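Course Materials > Household Textiles > Unit 3

Meinecke College of Applied Arts
Woven Patterns: Checks, Stripes and Plaids

This handout supports the third lecture of the course. Students should read it before the practical session and bring it with them to the weaving room.

A check is formed when colored threads cross at right angles in both the warp and the weft. Where two threads of the same color meet, the cloth shows that color at full strength. Where the colors differ, the eye blends them into a middle shade. A stripe needs a color change in one direction only, and for that reason it is quicker to set up on the loom.

The size of one full pattern unit is called the repeat. Small repeats suit napkins and shirts. Larger repeats are used for bedding, curtains and table linen, where the cloth is viewed from farther away. The Skodville mill, whose sample books are held in the college library, produced table checks with repeats of up to 55 millimeters.
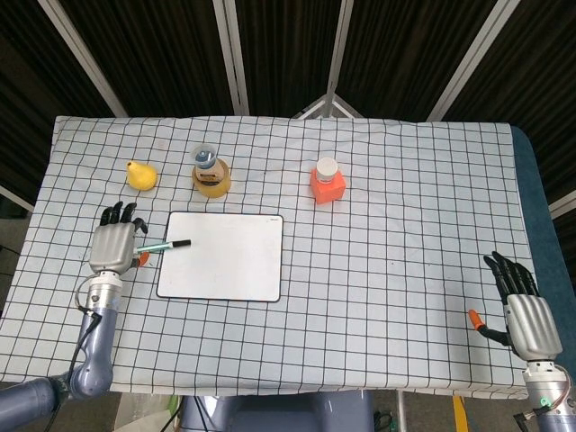
Fig. 9. Checked tablecloth in white and light blue with thin black lines.

A woven check follows the grain of the cloth, so it is a useful guide when cutting and hemming. A printed check may sit slightly off the grain, and the lines will then run at an angle to a straight hem. To tell the two apart, compare the face and the back. Woven color is normally equally strong on both sides. Printed color is often weaker on the back.

Drape should also be considered. A straight line will bend where the cloth falls over an edge, and a regular pattern makes this easy to study. Stiff finishes hold a fold. Softer cloth forms rounded curves.

Set work: Prepare two drafts for a simple check, using no more than three colors. Mark the repeat on each draft and write a note of 400 words on the intended use of the cloth. Suitable yarns are listed in the Brurkora shade card. Drafts are to be handed in at the Gretetti Building office before the October review.

Meinecke College of Applied Arts | Contact the Textiles Office | Back to top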